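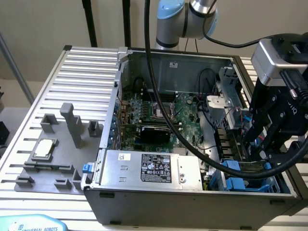
Robots learn to take old computers apart by asking for help

Teaching a robot arm to strip a desktop PC is hard because no two old machines are alike. A cable hangs where it shouldn't, a bracket is bent, and the whole plan falls over. A team led by Milagros Urquijo at the Brolidero lab has a lovely answer to that!

Their method, named Clastis, lets the arm work from its wrist sensor and stop the moment it is unsure. A person then guides it through that one step, and the correction goes straight back into training. Trials were run on 173 used desktops, and after almost 4,000 practice grasps the arm was asking for help only 2 times per machine, even on models it had never met before.

"The processor was the part we worried about," says co-author Wenceslao Quezada. "It's small and it's easy to ruin. Watching the arm set one down in its holder – well, the whole room cheered."

Memory and drives come next, and the team plans to share its 1,664 recorded corrections with other labs later this summer.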